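Two months with the Akeck hand kit

I said in March that I would write up the Akeck hand once I had used it long enough to have an opinion. I have one now, so this is the write-up. I paid for the kit myself, second hand, from Natanael Queiroz, who had moved on to a two-finger gripper and wanted the shelf space back.

What you get

The kit comes as a hand, a forearm housing, a power supply and a control box. The arm is separate. Mine is mounted on a Lornon arm I already had, and the adapter plate fit without drilling. The bolts in the bag were too short for my flange, so I used 12 mm ones from the hardware store.

The manual is thin. It covers wiring and first power-up well and says almost nothing about tuning the grip. For that you need the forum, where a long thread started by a user called Roy has most of the answers. Read the whole thread before you change any settings. The advice on the first page is out of date and gets corrected much later on.

Setup

It took me 2 evenings to get the hand moving under my own code. Most of the first one went to the driver, which installs fine but then looks for the control box on the wrong port. Once I fixed the port in the config file it stayed fixed.

Calibration has to be run each time you power up. You open the hand all the way, keep everything clear of it, and wait 40 seconds. I would like to be able to save the result and skip this. The Brarkcombe hand I used before kept its calibration, and I miss that.

What I use it for

My interest is in small household objects, the kind that end up on a desk or in a kitchen drawer. I cover the table in pink felt. Bare tabletop is harder for this hand, and the felt gives a little when a fingertip presses down next to something thin. I put out a mix of things: a coin bank with a glass front, a steel dish, a food container with a blue snap-on lid, a big toy block. They are different enough in shape that I learn something from each one.

The block is easy and so is the container. The dish is all right if you go for the rim. A coin lying flat is the hard one, and it is the task I would use to compare any two hands. The fingers have to come in low with a wide opening, and the lower one has to stop just short of the cloth. If it comes in too high, it closes on nothing. If it comes in too low, it drags the felt and the coin moves with it.

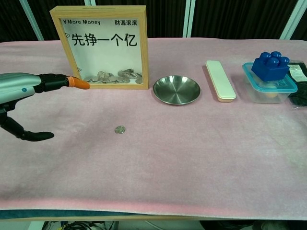
Grip and fingertips

The orange fingertip is the part I like best. It is easy to pick out against the black finger, both for me and for the camera software, and that saved me from sticking markers on it. The fingers bend smoothly, and I have not had a joint jam.

Force control is less good. There are presets for light, medium and firm, and the step from light to medium is too big. For coins I stay on light and slow the closing speed down in code. With that change the results got better, though I still lose coins when they are close to the edge of the dish.

Noise and cables

The hand itself is quiet. The control box has a fan that runs all the time, and I ended up putting a longer lead on it so it could sit farther away. The cables supplied are good quality but there are a lot of them, and they all go down under my table in a tangle I keep meaning to sort out.

Would I buy it again

Used, yes. At the full price I would want saved calibration and finer force steps first. If you mostly pick up boxes and blocks, a simple gripper will do the job for less money - Natanael would tell you the same. If you want to work on thin or awkward objects, the Akeck is worth a look.

I will post my coin settings next, once I have cleaned up the code.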